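Moving Mum and Dad Closer: What We Learnt About Choosing a Retirement Village
Speaker notes, Dravbridge Library evening talk, 20 July 2024
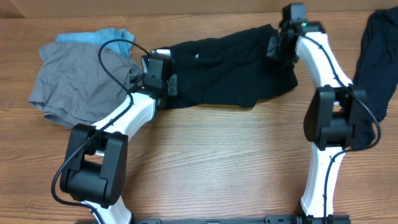

Two robotic arms over a wooden tabletop.

Opening

Hello and thank you all for coming out! Check the people at the back can hear. Mention the loos (through the double doors, left) and that the tea urn stays on until we finish.

I'm not from the trade. I don't sell flats and I don't get anything if you move into one. I'm a daughter who spent the best part of a year looking at retirement villages with two parents who wanted completely different things, and I came out of it really rather fond of the whole subject. Tonight is the talk I wish I'd been able to go to at the start.

Ask for hands up: who's looking for themselves? Who's looking for somebody else? (Last time it was mostly people looking for themselves, so be ready to swap "your parents" for "you" as I go.)

Where we started

Mum and Dad were in a tall thin house in Govitz with the bathroom on the top floor. Lovely house. Dad had grown pears up the back wall since before I was at school. Nothing had gone wrong. That's the first thing I want to say tonight, and say it slowly: we started looking while everybody was well, and it made every conversation easier. They could turn places down. They turned down loads!

Mum wanted company and a bus. Dad wanted a shed and to be left alone. We wrote both lists on the back of a calendar page and took it with us everywhere.

The lists

Tell the story of Mum adding "a window over the sink" in capitals. It sounded like a small thing and it knocked out more flats than the price did.

Suggest people do their lists separately, in different rooms if need be, and only then compare. We did ours together the first time and Dad simply agreed with Mum to get back to the cricket.

PAUSE here, let people write something down if they've brought paper.

The show flat

I love a show flat. I could look round them all day. But please remember that the furniture has been picked to fit, and it's often a bit smaller than yours. Measure your own bed, your own armchair and whatever you eat your dinner on, and take the numbers with you. Take the tape as well.

Then ask to see a flat that someone has lived in. At Rewi Court the manager asked a resident if we could pop in and we stayed for an hour. We saw where she kept the ironing board, how she'd got round the lack of a linen cupboard, what the hall was like with coats in it. Mum learnt more in that hour than from all the brochures put together.

Things to try while you're there: run the shower, open the balcony door with one hand, sit on the loo with the lid down and see what you can reach, walk from the front door to the bins. Stand in the bedroom and keep quiet for a minute. (Do the minute here? Maybe ten seconds. It gets a laugh.)

Money

Take this bit slowly. People want to write it down.

There's the price, and then there's everything else. The service charge at the place we chose is 1,620 pounds a year for the one-bedroom flats. I'm giving you ours purely so you've got a real number to hold in your head, as others will be very different. Ask what it covers. Ours includes window cleaning, the gardens, the lift, buildings insurance and the emergency call system. It doesn't include heating, which we'd assumed it did, and we only spotted that because Mum reads everything.

Ask how the charge has changed over the past few years and ask to see it in writing.

Ask what happens when you leave. Some villages take a fee when the flat is sold, and it can be a big one. Have the manager explain it, then have your own solicitor explain it, and see whether the two explanations match.

I'm not a solicitor! Say this twice. Any legal questions tonight I'll happily send on to the advice desk downstairs.

Food

My favourite part. Go for lunch. Go on an ordinary day when nobody is expecting you, pay for it, and sit with people. Our village has its meals done by an outside outfit called Tastedeck, and the menu goes up on the board a week ahead. The fish pie is excellent. The soup depends on the day. What we really found out over lunch was how people spoke to each other, who saved seats, whether someone new got asked to join in. Mum had been invited to the choir before her pudding came.

Dad had his pudding in peace by the window, so that was him happy too.

Getting about

The village has 256 homes and one bus stop, 100 metres from the main gate and all of it flat. We walked it with shopping. Do that. Do it in the rain if you can bear to. Find out when the last bus comes back, and whether it runs on bank holidays.

Visitor parking: try it at the weekend.

The move

They moved in May, and I'd recommend the time of year to anyone, with the light evenings and the doors open so you meet the neighbours straight away.

We started sorting at the top of the house and worked down. One cupboard at a time, stop for lunch, no sorting after tea. Photographs we left right until the end, and I'm so glad. We'd have been stuck in that box for a fortnight.

The pears: we couldn't take the trees but Dad took cuttings and grafted 2 of them for the shared garden. Both have leaves on. There's a shed as well, a communal one, and he has come round to it.

What I'd do differently

Ask about the guest room sooner. Ours gets booked up months ahead at Christmas.

Talk to the doctor's surgery before the move and not after.

Measure the lift. The wardrobe went up the stairs in pieces.

Questions

Leave a good twenty minutes. Usual ones: pets (ours allows one, ask first), can you decorate (yes, most colours), do you have to join in with things (no, ask Dad).

Copies of the checklist are on the table by the door. Please take one for a friend. Stack chairs at the end, keys back to the front desk.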